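Two-arm cell, shelf stocking demos, policy only learns the first box

Posted by Santino Herrera, 2022-02-19

Hi all. Collecting teleop demos for a small learned policy, two black arms on a wood table, little riser shelf, cereal boxes go up on the shelf. We have 839 episodes so far. Places the first box fine in testing, then dithers forever on the next one. Overhead view looks like so
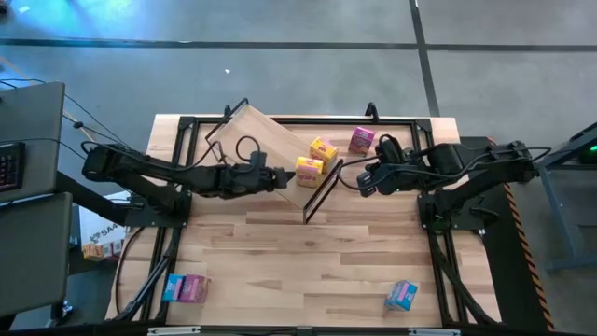
and I log joint angles plus gripper state on top of that. Start positions get shuffled by hand every 9 episodes. Is it a data amount problem or am I recording the wrong thing? Side view too, in case it matters:

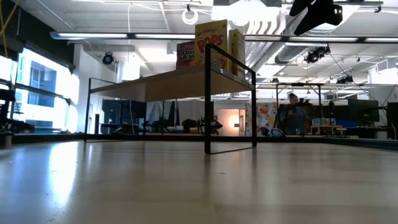

Side cam, Pops and Raisin Bran on the shelf

Anil Iyer

Shuffle more often. Every 9 is way to few changes, the net just memorizes the layout. We did every single episode at Seltia, painful but it worked. Also check how your operators pause. If they stop to think between boxes the policy learns to stop and think as well. Trim the idle bits before training, then look at the side cam again at the point where it stalls. 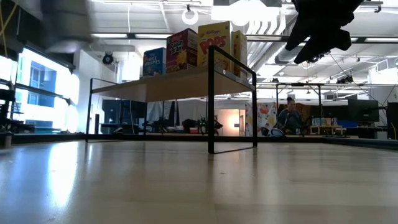 Side cam again, Rice Krispies at the left end of the row

Huiling Wei

more data. get a bigger gpu

Leandro Henríquez

Disagree w/ above, 839 is plenty for this. Do you start any episodes with the shelf part full? If every demo begins from the same state you get very little coverage later on. Record short ones, start with boxes already up, place one, stop. Keep the overhead view, it shows table and shelf together.
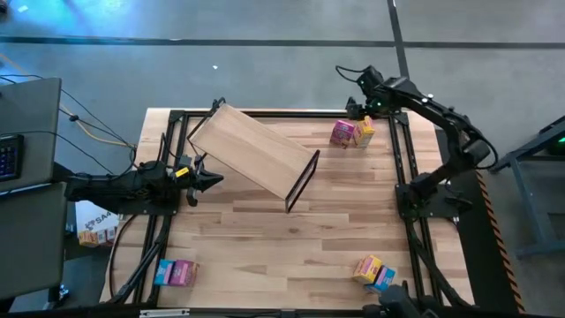 Abelardo Villalba wants to know if the short clips should be mixed in with the long ones or trained seperately. Mixed, I'd say. Started with 3 long to every short one on Conow and ended up going half and half.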